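Gripper fault notice: left jaw closing late on stacked dishes

The fault first logged in November on the hand-held gripper pairs has been traced, and a temporary procedure is in force until the replacement parts are fitted. Everyone recording household tasks with the two-handed set should read this item before the next session, including those who have not seen the fault themselves.

The symptom is a delay between the trigger and the left jaw. The right jaw starts to move as soon as the trigger is pulled. The left jaw stays where it is, then catches up in one step. On soft objects the delay goes unnoticed, and the recorded jaw width looks normal at the end of the grasp. On the rim of a bowl or plate it matters a good deal. The right jaw makes contact alone, pushes the rim sideways, and the left jaw then closes on a dish that has already shifted.

Andor Kelemen went through 1,109 recorded grasps from the Dreltari household set and found the delay in 59 of them. In 18 of those the dish slipped out of the jaws during the lift. Two bowls and a plate were broken. There were no injuries, although in one case a piece of the bowl landed on the operator's side of the table and the session was stopped.

The cause is mechanical. The left linkage pivot on the affected units was tightened past its limit at the last service, and the friction at that joint is high enough to hold the arm back until the drive cable has taken up tension. Jolán Szűcs confirmed this by swapping linkages between a good unit and a bad one. The delay moved with the linkage. Recalibrating the jaw width sensor does not help, and the three recalibrations entered in the Birari log last month can be disregarded.

Stacks are the worst case. A nested bowl has little rim exposed, and a sideways push at the top carries into whatever is underneath. A stack of mixed bowls and plates on a covered table should be treated as a high-risk task with any unit that has not been checked, and the approach should be slow enough that the operator can still let go at first contact.
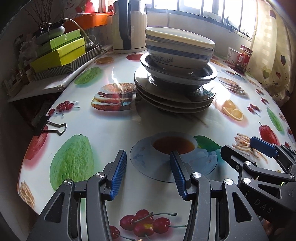
Enikő Győri wrote in to ask why the software did not catch this, given that the width signal is sampled all through the closing motion. She also wanted to know whether the 59 recordings would be thrown out, as she had spent most of a morning labeling some of them.

On the first point, the sensor reports the distance between the jaws and does not report the position of each jaw. One jaw moving alone gives a slower closing curve, and the slow-curve alarm was set too wide to react. The threshold has been tightened in the current release. On the second, the recordings will be kept and tagged as faulty. The labels stay with them. They will be left out of training but are useful for testing the new alarm.

Until further notice:

Open and close each gripper ten times with nothing between the jaws before starting. Watch the left jaw. If it starts late on any cycle, set the unit aside and mark it with red tape.

Do not loosen the pivot screw yourself. The correct setting needs the torque driver, and a loose pivot lets the pads meet out of line.

Lift one dish at a time from any stack. Do not lift nested bowls together.

If a dish shifts on contact, release the trigger and back away. Do not try to save the grasp.

Replacement linkages are on order through Zheng. Units will be called in by Hajnalka Mészáros in order of hours used, and the swap takes 90 minutes per pair including the width check. Reports of late closing on units that have already been swapped should go to her directly, with the unit number and the time of day of the recording.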